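Introduction to Laboratory Practice
Unit 4: Keeping the Laboratory Notebook
Instructor: Felista Mfaume
Handout revised 3 Mar 2019

Purpose of the notebook

The notebook is the permanent record of work carried out in the course. A reader with the same training should be able to repeat any procedure from its pages alone. Students are required to use a bound notebook with numbered pages. Loose sheets will not be accepted.

Making an entry

Entries are written in ink at the time the work is done. Each entry begins on a new page and gives the title, the date, the names of all partners and a short statement of the aim. Masses, volumes and temperatures are recorded with their units as read from the instrument. Calculations follow on the facing page.

Errors are struck through with a single line and initialed. Pages may not be removed. Correction fluid is not permitted.

Samples and labels

Every sample label must carry the notebook page number and the student's initials. Where a sample is divided, the parts are lettered in order and the division is noted in the entry.
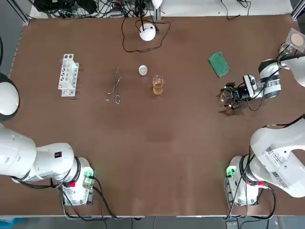

Instrument settings are copied into the entry before the first reading is taken. If a setting is changed during the session, the new value and the time of the change are recorded.

Submission

Notebooks are collected at the end of Unit 5. Late notebooks lose 4 points. Reading for the next meeting: course reader, page 23 to the end of the section.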